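How Do You Teach a Robot to Pick Things Up?

Hi! I'm Amerley Yakubu, and I work on a robot project called Plarkau. My job is teaching machines to use their "hands," and I love it.

You could try writing down every tiny move for a robot. Go left a bit, down a bit, squeeze... It takes forever! And if somebody slides the cup over, your list is no good anymore.

So we do it another way. I hold a gripper in my own hand — it has two fingers, like a big pair of tongs — and do the job myself while a camera on it records everything. Later, a computer studies the recordings and learns to copy me.

Plants are my favorite (and the trickiest!). A box has nice flat sides, but stems go every which way and flop over whatever is near them. Look at the leaves lying across the purple booklets. How would you reach one of those without snagging the plant?
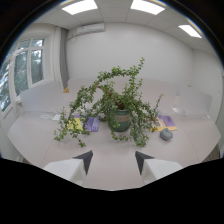 What did we find out?

My teammate Imani Shemweta and I made 1,198 recordings. Then we tested the robot in two ways. When all its lessons came from one room, it managed only 5 out of 24 tries in a new room. Ouch! When we mixed in lessons from lots of different rooms, it got all but two of the 24.

Imani thinks it's a bit like learning to catch. If you only ever practice with one ball in one yard, a new ball in a new yard feels really weird. Next we want to try curtains — wish us luck!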